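Gilura handling project, progress note to Mudaliar
10th September

Quick one, full report follows once the August invoices are in.

Open day at Kirnstead went ahead. 107 visitors, more than we planned for, ran out of badges. Two-arm table was the main demo, noodle packets sorted into bins. Three sessions, last one started late (power strip, our fault).
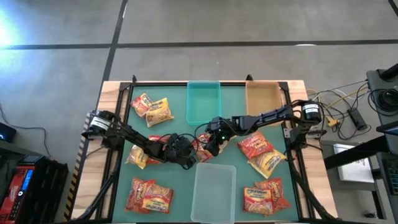
Two-arm sorting table, Kirnstead: noodle packets on the mat, bins empty.

Visitors mostly asked about speed and what happens when packets overlap. Fair question, overlaps are still our weak spot. 983 practice picks logged up to the open day, breakdown by packet color to come.

Jurport people stayed for 2 sessions and want a follow up visit. Need a yes from you on travel before we anser them.

Spend on budget. Still waiting on spare gripper pads, will chase.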